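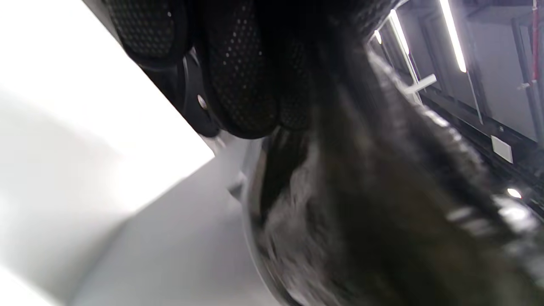

Resley Office Care looks after workplaces that are too small to employ a cleaner of their own. We began in July with one client, a print shop on the floor below us, and now clean for offices across the town. Most of the work is done by hand and up close. Padded black gloves, a dark shaggy pile that holds on to dust, white surfaces that show every mark: a lot of our day is made up of things like these, and we train our staff on them before they go out to a client.

The business is run by Dalibor Jurčo and Hedvika Šťastný. Dalibor plans the rounds and does the first visit to every new office. Hedvika is in charge of training and supplies, and answers the phone on most mornings. There are 30 of us in all, many part-time. Everyone is paid from the moment they arrive at the first building of the day, and travel between buildings counts as working time.

What we do

Our regular service covers desks and meeting tables, kitchens, toilets, floors and all waste. Visits can be daily, twice a week or weekly. We also clear offices when a firm is moving out, and our moving-out price includes carpets and chairs.
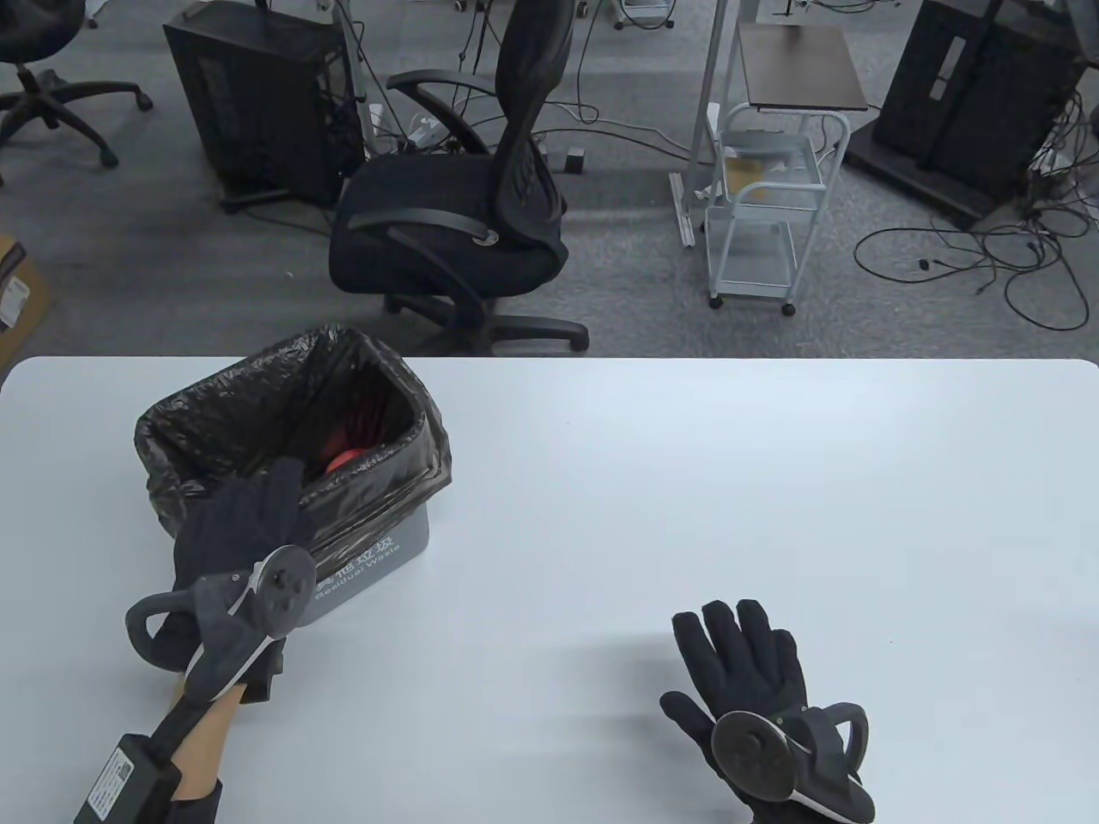 Waste is the part of the job that clients ask about most. Each office has its own way of sorting, and we follow whatever is already in place. We go by the words on the bin, so a small grey one marked "Residual Waste" gets a black liner with the rim folded down over the outside, and is kept apart from paper and food. If your bins have no labels, we can supply them in two languages. Liners are part of the price.

New staff spend their first 2 days with Hedvika in our training room and the next 6 visits with an experienced colleague. They learn to fit a liner so that it doesn't slip, and to gather the neck of a full bag and twist it shut before lifting.

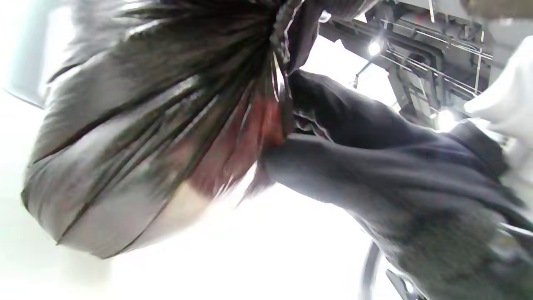
Full bags go straight to the collection point at your building. We don't leave them in corridors or beside lifts overnight. If a collection has been missed, we leave a note at reception and let your office manager know by e-mail the same evening.

Working with us

There is no long contract. We ask for one month's notice on either side. For offices over 300 square metres Dalibor will call in before giving a price, and for smaller ones a floor plan is usually enough. Keys are signed for and kept in a locked cabinet at our office.

Page last updated 11 September 2023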